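Notebook, December, 4:10 pm
Nylon utensils, staining and edge wear, second round
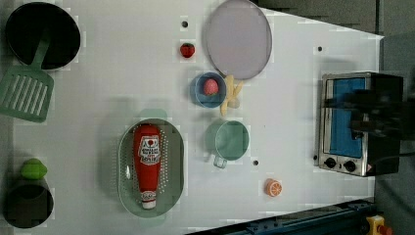 Fig. 1. Bench top, slotted spatula in the black pan or bowl at upper left.

Guido forwarded the Ovevura sheet again with "heat stable, stain proof" underlined. I still don't buy it. The sheet gives a temperature and no time. Stable for how long? Touching what? A spatula left leaning in a pan through a phone call has a harder life than one dipped in oil and pulled straight out.

Ran the turmeric soak on the two Ovevura heads and the two Dondell heads. Same jar, same oil, lid on. Wiped with paper towel, then dish soap, then left on the rack over lunch. All four came out yellow along the slots. The Dondell pair looks worse to me but they started out paler, so I don't trust my eye. Thu Lã compared them under the window without knowing which was which and put one of each brand at the bottom. That's a tie as far as I'm concerned, whatever the summary ends up saying.

Edge wear: 7 minutes of scraping on the steel plate, same weight on the handle as last round. Fuzz on the leading edge of every sample. Collected it on tape and stuck the tape to the back of this page. Fontana's older report calls this "negligible" and never says what it was compared to. Need the raw weights. Asked Guido, no reply yet.

The small balance is drifting again. Zeroed it, walked to the sink, came back and it read 2 in the last digit with nothing on it. Any weight loss we quote from this morning is inside that, so I've crossed out the column. Please don't copy it into the shared sheet.

Cliltside want a ranking by the end of the month. We don't have one. Four heads and a bad balance won't get us there, and I'm not signing off on a star rating.

To do:
Borrow the good balance from upstairs.
New turmeric, this jar is old and smells of nothing.
Repeat soak with tomato paste (Thu's idea, probably closer to what people cook).
Ask Ovevura what "stain proof" was tested against. Expect a brochure.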